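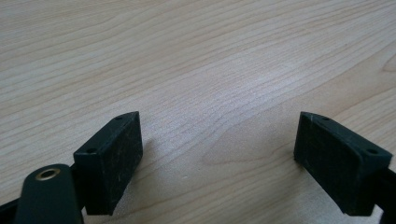
Photo: Hendrik Desmet

How to oil and care for a pale timber table

Light-coloured timber shows every ring, tea stain and greasy fingerprint. A table that gets used daily needs a fresh coat of oil once or twice a year, and the job takes an afternoon plus drying time. These steps are for oiled tables. If yours has a hard varnish, water will bead on it for years and oil will only sit on top and go sticky.

What you need

Hardwax oil in a clear or natural tint
Sandpaper, 180 and 240 grit
Lint-free cotton rags
Mild dish soap and a bucket
A soft brush or vacuum

Step 1. Wash it down

Wipe the whole top with warm soapy water and a well-wrung cloth, then again with clean water. Do the edges as well. Leave it overnight. Timber that feels cool to the palm is still damp.

Step 2. Sand with the grain

Start with 180 and finish with 240, using light, even pressure. Follow the grain even where it runs on a diagonal. Around knots and swirls the direction changes, so ease off there and use the finer paper only. Vacuum up the dust and wipe with a dry rag.

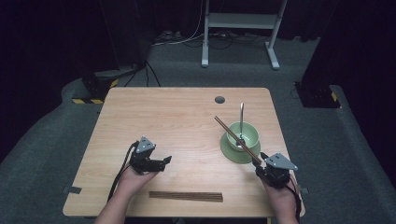 Step 3. Apply the oil

Stir the tin, don't shake it. Put a small amount on a rag and work it in thinly, one section at a time. After 15 minutes, wipe off whatever hasn't soaked in. Two thin coats are better than one heavy one. Lay used rags flat outdoors to dry, as they can catch fire if left scrunched up.

Step 4. Let it cure

Wait 4 days before putting anything hot or wet on the table. Use coasters for the first month.

Comments

Tesik: Does this work on a bench that's been waxed?

Hendrik Desmet: Take the wax off with mineral turps first, then start at step 1.

Nimri: Did mine in April. The 240 made a big difference on the rounded corners.

Related

Getting water rings out of timber
Fixing a wobbly chair leg
Choosing felt pads for hard floors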